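Notes from the Glove Table: Our New House Rules

Hello again! It's been a busy stretch at Nolleck, and I promised you the rules we finally agreed on for hand recording. 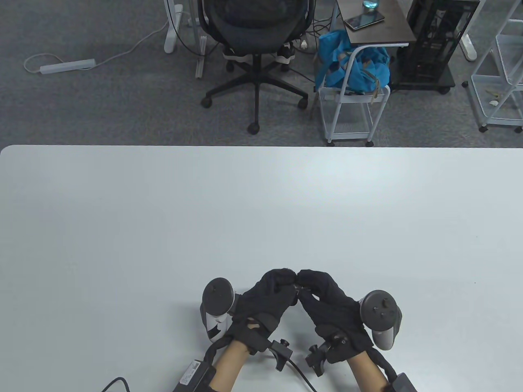
Start with the fingertips

Every recording now opens with the same touch: fingertips together over a clear bit of table, hold for 3 seconds, then let go. I used to skip it when I was in a hurry (sorry, Kálmán). But when we went back through 300 recordings in February, 47 had no usable touch at the start, and lining up the hand data with the video was a misery - I lost most of a week to it.

Straps and cables

Controllers go on the outside of the hands, forearm boxes get strapped down before anything is switched on, and cables need enough slack for a full reach. Gergely Lakatos wanted a fixed cable length in the rule. We argued, and settled on "reach to the far edge of the table and nothing tugs," so that's the wording in version 51 of the sheet. Yes, 51. We edit a lot!

If a strap slips halfway through, stop and start a new recording. Please don't fix it on the fly and carry on, even if the take was going beautifully.

Still open

Kálmán Farkas is comparing our sheet with the one they use at Virnico, and theirs asks for a closing touch as well as an opening one. I like the idea, Gergely thinks it's fussy. If you have an opinion, send it to me before the next sheet goes out.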